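Floor bed

A floor bed is a sleeping arrangement in which a mattress is placed directly on the floor or on a base only slightly higher than it. The term is used mostly for children's beds, where the low height lets a child get in and out without help. Guest bedding and some types of folding mattress are also used in this way.

Construction

The simplest form has no frame. The mattress is usually foam, with a knitted or quilted cover and a border strip sewn around the side panel. The border stiffens the edge, which takes more wear than on a framed bed, as it is used as a seat and a step. Slatted bases such as the Siltari raise the mattress 5 cm and leave a gap for air.

Bedding consists of a fitted or flat sheet, a pillow and a blanket. Quilted sheets shift less than plain ones on foam. Children's blankets are often printed with cartoon characters and are commonly kept folded or pushed to one side during the day, when the mattress is used for sitting, play and reading. 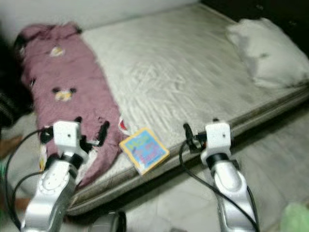
Board books are well suited to this use. Their thick pages stay flat on a soft surface, and a small square format can be handled by a child lying down. Books and toys are normally cleared from the sheet before the blanket is spread for the night, and are kept on a low shelf or in a box within reach of the mattress.

Flooring and ventilation

On tile and other cold floors, moisture from the sleeper can condense on the underside of the mattress. Manufacturers generally advise standing the mattress on its side at regular intervals and washing the cover separately. The Nunent mattress has a removable cover that can be washed at up to 57 °C. A breathable mat or slatted base reduces the problem but does not remove the need for airing.

See also

Bed base
Crib
Futon
Toddler bed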